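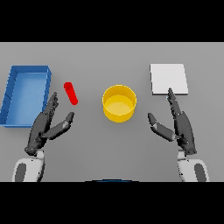

Warier Stacking Parts Tray: Product Review

Print this page | E-mail this page

The Warier stacking tray is sold for workbenches, craft rooms and school shops. The Trandaddale Consumer Office bought 29 trays at the Grusville store at the regular price and placed them in use through the end of June.

Each tray was filled with screws, washers and short dowels, then stacked five high. The stacks remained steady when the bench was bumped. A loaded tray was carried up and down a flight of stairs 100 times, and the corners showed no cracks. Small parts were easy to pick out by hand, although thin washers tended to stick to the floor of the tray.

The label is the weak point. It is held on with a light glue and came away from several trays after washing in warm water. Buyers who sort by label should plan to use their own tape. The lid is sold separately, and the office considers its price too high.

The Shokri tray, tested last year, has a better label holder but does not stack as well. For general bench use, the office recommends the Warier.

Reviewed July 2022

Reader comments (3)

benchmouse: Lids crack in the cold. Trays are fine.

T. in Grusville: Do these fit the older Warier rack?

oldshop244: Mine fit the rack with a little filing.

Related items
Shokri Drawer Cabinet
Choosing a Bench Vise
Pegboard Hooks Compared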